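4.2 Room clearing and the division of work

Endcombe runs staff lodging for seasonal workers, and its room attendants clear each room between stays. Before July, one attendant did the whole job: sorting what was left behind, bagging waste, stripping the bed. Under the Kevurska scheme the sorting step is planned for a two-arm machine, and attendants spend part of the shift recording the task by hand with a pair of grippers. We followed 24 attendants over 3 months.

The change was felt first in pace. Attendants who had cleared a bed in one sweep of the arm now picked up items singly, and several described this as slower and more tiring for the wrists. Supervisors at the Penry site kept the old room quota for the first 5 weeks, then lowered it after complaints. Pay was unchanged.

The second effect concerned judgment. An attendant decides at a glance whether a thing is waste or property, and had seldom been asked to state the rule. Ximena Arancibia, shift lead at Penry, wrote the sorting guide now in use — a document that management had first assigned to the supplier, Lestetti. Food packaging takes up the longest part of it.
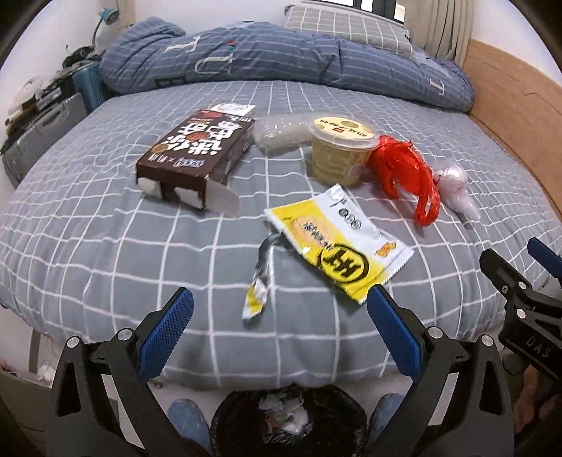 Reading time: 5 min

Figure 3. Sorting work on a bed with hand-held grippers. A torn snack wrapper lies at the fingers; a food box, a round plastic cup and crumpled plastic bags are farther back on the sheet.

Thin, torn packaging of the kind in Figure 3 was named most often in interviews as hard to grip. Attendants asked for such items to be left to hand work, and the guide was amended to allow it. Whether this exception will survive once the machine is installed was still under discussion when our fieldwork closed.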